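Home | Opinion | Buying and Budgets | Letters | About

Spend less on the arm, more on the room
By the Plevstead desk, 26 September 2022

I have sat through a lot of budget meetings about robots now, and they all start in the same place. Somebody puts up a slide with an arm on it, everybody leans forward, and for the next hour we talk about reach and payload and whether the finance people will swallow it. Then we get to the last line of the spreadsheet, the one that says "sundries", and it gets two minutes and a small number. I think we have this the wrong way up, and I'd like to grumble about it for a page or so if you'll let me.

Take our own spring round at Plevstead. We had a list of 40 items in May, and 11 of them were what I'd call proper kit, the stuff with a serial number and a warranty. The rest was brackets, cable, spare pads, chargers, tape, labels, somewhere to put it all. Guess which ones held us up? We waited on none of the big things. We waited 12 working days on a bag of fixings (a bag of fixings!) while everything else sat about in its boxes.

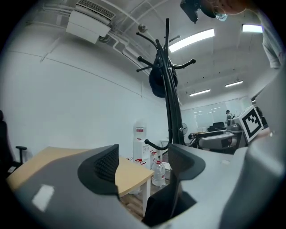 So my first plea is to budget for people's time before you budget for anything that moves. If you're teaching a machine to handle everyday objects, most of your money is going to go on hours. Someone has to pick the thing up, put it down, pick it up again a bit differently, and keep going all afternoon. I'd happily trade one grade of arm for another month of that. Zimwood, the firm we share a storeroom with, did it the other way round and bought the lovely arm first, and it spent the whole summer under a dust sheet because they'd run out of wages for anyone to work with it. I'm not being smug, we've done daft things as well. Ask me about the conveyor. Or don't.

My second plea is about hand-held grippers. I was a sceptic - they looked like litter pickers to me - and I've come right round. You can have more than one pair out at once, they'll go anywhere a person can go, and if you drop one you've had a bad morning instead of a bad year. We use the Painemal ones and they've been fine. The Korach ones might be just as good, I've only had ten minutes with them and I was mostly admiring the case. Whichever you choose, buy spare finger pads on the same order. You'll thank me, or at least you'll stop ringing me.

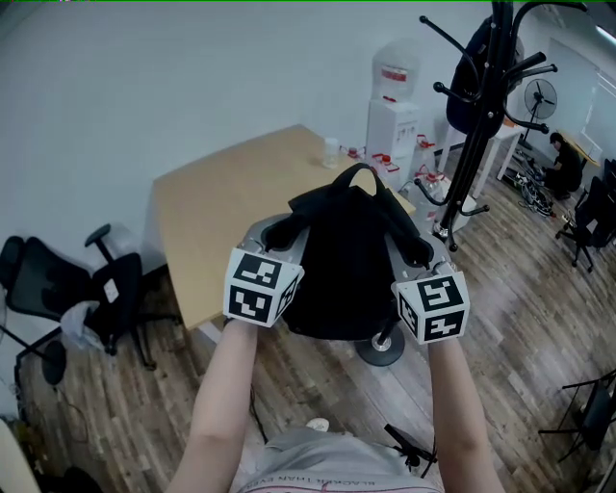 Then there's the question of what you give the grippers to pick up, and I get quite cross about this one. I've seen a quote for a "starter object set" that cost more than my first car, and it was 100 bits of coloured plastic in a foam tray. Who has those at home? Look at what's getting handled here: a black backpack, held up over an ordinary grey office chair, the sort of bag half the country carries to work. It has a carry handle and padded straps, and soft things like that are a far better lesson than a plastic cube. Ask round the office before you sign anything. People are very willing to lend you a bag if you promise to give it back, and the line in your budget can be a tin of biscuits.

Last moan, then I'll go. Please put in some money for the room itself. I mean floor space, sockets, decent light, chairs that don't hurt, and drinking water, which sounds silly until you've watched people do fiddly work for hours in a stuffy building. These are cheap! They're also the first things to get crossed out, as they don't look like robotics to whoever holds the pen. Our next round goes in soon and I've moved all of it up to the top of the sheet, above the arm, where it'll at least be argued over while everyone's still awake.

Contact the opinion desk | Copyright Plevstead 2022 | Back to top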